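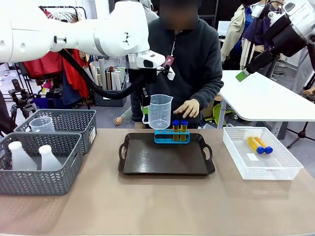

By Katherine Palomino
Workplace Guides | Updated November

How to file a grievance under your union contract

A grievance is a written claim that management has broken the contract. Most of them are won or lost on paperwork, and most of the paperwork is done in the first few days. The steps below follow the procedure in the Trurgate plant agreement, which covers 422 hourly employees. Your own contract may use different deadlines and different names for the steps, so keep a copy open while you read.

1. Check that it is a grievance

Find the article you think was violated. Common ones are overtime assignment, seniority, discipline and job posting. If you can't find an article, look for a past practice clause or a side letter. A rude supervisor is a complaint, and it may be worth raising, but it usually doesn't go through this process unless the contract has language on respectful treatment.

2. Work out your deadline

At Trurgate you have 14 calendar days from the event, or from the day you learned of it. Some contracts count working days. Write the last possible date at the top of your notes and plan to file well before it. A late grievance can be thrown out even when everybody agrees the company was wrong.

3. Write down what happened

Do this the same day if you can. Include:

The date, time and place
Who was there, with job titles
What was said, as close to word for word as you remember
Which article and section applies
What you lost – hours, pay, a shift, a clean record

Stick to facts. Leave out guesses about why the supervisor did it. If you have a schedule, a pay stub or a text message, keep the original and hand over a copy.

4. Talk to your steward

Your steward's name should be on the union board. If you are called into a meeting that could lead to discipline, ask for the steward before you answer questions, and say it out loud: "I am requesting union representation." Then wait for a reply.

Eliécer Londoño, chief steward on second shift, asks members to bring their notes and nothing else to the first talk. He fills in the form with them.

5. Fill in the form

The statement of the grievance should be short. One or two sentences is normal:

"On November 9 the company assigned overtime to a less senior employee in violation of Article 12, Section 3, and any other article that applies."

Keep the last part. It leaves room to add a section you missed.

Under remedy, ask for the specific thing you want and add "and to be made whole in every way." For missed overtime, give the number of hours. Sign it, date it, and keep a copy.

6. Step one meeting

You, the steward and your supervisor meet. Let the steward lead. If you need to say something privately, ask for a break. The supervisor then has five working days to answer in writing.

7. Appeal if the answer is no

A denial starts a new clock. At Trurgate the step two appeal goes to the plant manager and step three to the Cabrera office. Put each date on the calendar as soon as you get the answer. If the company misses its own deadline, the grievance normally moves up to the next step; it isn't granted automatically.

After step three the local decides whether to take the case to arbitration. That decision belongs to the union. You can ask for the reasons, and most locals have an internal appeal if you disagree.

Keep working while you wait

Follow the order and grieve it later, unless it would put you or somebody else in real danger. Refusing a direct order can get you disciplined even if the order broke the contract.

Blank forms are in the Putport hall, in the rack by the front door.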